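**Week 4 handout: collecting your own examples**

OK, so last week we trained on the Hestberg set and everybody's policy did great until I swapped the table (sorry, I do that every year!). This week you make your own data, and I promise you'll look at other people's datasets differently afterward.

Each group records 40 episodes of the cable task in the Clinard room. Move the stuff on the table between episodes, and I mean really move it – slide things, turn them, trade places. My first ever set had 65 episodes with the cable in the same spot, and the model learned the spot.

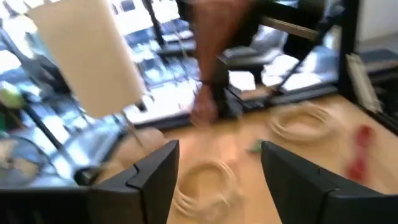 *Wrist view, cable task: one coil between the fingers, a second farther back, a hand over the table.*

Look at how much of the wrist view the fingers take up. Your model gets the same view, so before you hit record, check it on the Iver screen and ask yourself if you could do the job from that alone.

Keep the fumbled grasps too, but tag them in Sayce as you go. Hold back 20 episodes from the other table for testing, on top of your 40, and please don't peek at them while you're tuning. Upload by 5 p.m.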